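Notas de fala: "E a louça, quando é que ela lava?"
Sampaio, sessão da tarde, sala pequena. 20 minutos + perguntas. NÃO passar dos 20, o Gert Swanepoel entra logo a seguir e precisa de ligar o portátil dele.

Abertura (2 min)

Bom dia / boa tarde (ver horas!!). Nome, de onde venho, rápido.
Pergunta à sala: quem tem aspirador robô em casa? Mãos no ar. E quem levanta as cadeiras antes de o ligar? As mesmas mãos, espero. Deixar rir.
Ponto: a máquina faz a tarefa, a pessoa faz a preparação da tarefa. Fixar isto, volto cá no fim.
Não falar de humanoides agora. Vão perguntar. Guardar.

O que já está feito, e porquê

Fábrica da Gralen, a linha que visitei em julho. Peça sempre igual, sempre no mesmo sítio, sempre virada para o mesmo lado. Braço pega, pousa, pega, pousa. Impressionante durante uns minutos, depois aborrecido, e ainda bem.
Mas: antes do braço há um tapete, antes do tapete um alimentador vibratório, e antes do alimentador duas pessoas a tirar peças de caixotes. A parte dos caixotes é a que ninguém automatizou. Perguntei ao chefe de turno, encolheu os ombros. "Ainda fica mais barato assim."
Contar a história do caixote virado só se houver tempo.

Arrumar a mesa

Passar já para a mesa. Tarefa que qualquer criança de quatro anos sabe fazer (se quiser): peças para a caixa. Separar por cor, se formos exigentes.
Dar à sala uns segundos para olhar. Pedir que escolham uma peça e pensem por que lado lhe pegavam.

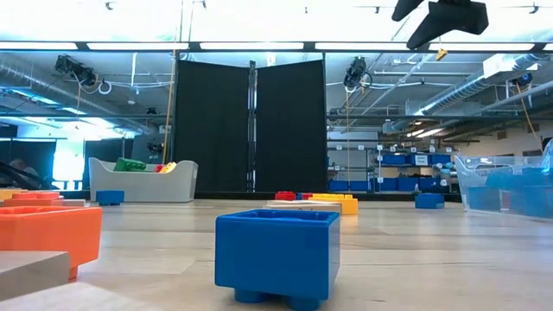 Porque é que isto custa

- Encaixes em relevo. A garra conta com uma face lisa e apanha o topo dos studs (dizer "pinos", metade da sala não sabe inglês técnico). Pega torta, a peça roda.
- Brilho. Plástico com luz do teto em cima dá reflexos, e há estimativas de profundidade que se perdem aí. Não aprofundar, a Hòa Hà tem um slide inteiro sobre isto de manhã.
- Plástico transparente. A parede da caixa está lá, a câmara vê as peças através dela. Para nós é óbvio. Para o sistema, a borda pode simplesmente não existir, e depois a garra bate.
- Peça solta é uma coisa, monte de peças é outra. No monte mexe-se numa e mexem-se todas.
- Madeira clara em cima de mesa clara. Pouco contraste. Parece detalhe, não é.

Respirar. Beber água.

Aqui costumo perder o fio: a dificuldade está toda no *quase*. Agarrar uma peça isolada, hoje, faz-se. Agarrar 300 seguidas sem ninguém intervir é outro trabalho, outro orçamento. Um sistema que falha poucas vezes num vídeo bonito falha muitas vezes numa tarde.

Duas mãos

Porquê dois braços? Resposta curta: casa. Quase tudo em casa se faz a duas mãos. Abrir frasco, dobrar toalha, segurar o saco enquanto se mete lá dentro. Com um braço só inventam-se truques (encostar à parede, usar um grampo).
Resposta comprida: passam a ser duas coisas que podem chocar. Coordenar quem vai onde, quem espera. O braço da esquerda pode tapar a vista ao da direita.
Reparar também no tamanho da garra comparado com o da peça. Dois dedos. Experimentem em casa arrumar brinquedos com dois pauzinhos de sushi. A sério, experimentem, eu fiz isso com o meu sobrinho e ele ganhou.
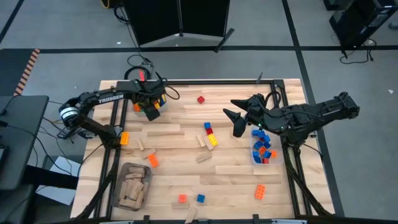 Dois braços, peças de plástico e blocos de madeira: tijolos agarrados à esquerda, garra aberta à direita.

Deixar este slide ficar enquanto falo de tempos.

Tempos e custos

Projeto Fetdale (cozinha de cantina, arrumar tabuleiros): 6 meses de instalação, e nos primeiros tempos a equipa humana era mais rápida. Dizer isto sem gozo, eles foram corretos em partilhar.
Stistbridge, armazém: foi melhor, mas mudaram as prateleiras todas para caber o robô. Ou seja, preparação outra vez. Ligar às cadeiras do aspirador!
Se alguém perguntar preços: não tenho autorizaçao para dar números. Falar comigo no café.

Então, já ou ainda não?

Chão de fábrica, tarefa fechada: já, há muito.
Armazém: depende do que se aceita mudar à volta.
Casa: aspirar sim, cortar relva sim. Arrumar quarto de criança, não com a fiabilidade que se espera de um eletrodoméstico. Uma máquina da roupa não pede ajuda a meio do ciclo.
A minha opinião (dizer que é opinião): os primeiros a usar a sério vão ser lares e hospitais, tarefas chatas e repetidas, com alguém por perto. Não o T2 de cada um.

Perguntas prováveis

Humanoides? As pernas resolvem escadas, não resolvem a mão. Parar aí.
Empregos? Responder com os caixotes da Gralen. Não fugir à pergunta, da outra vez fugi e notou-se.
"O meu filho podia ter um destes?" Sorrir. Não.

Último slide: contacto. Trocar o email, o que lá está é o antigo!!!
Agradecer à Hòa e passar ao Gert.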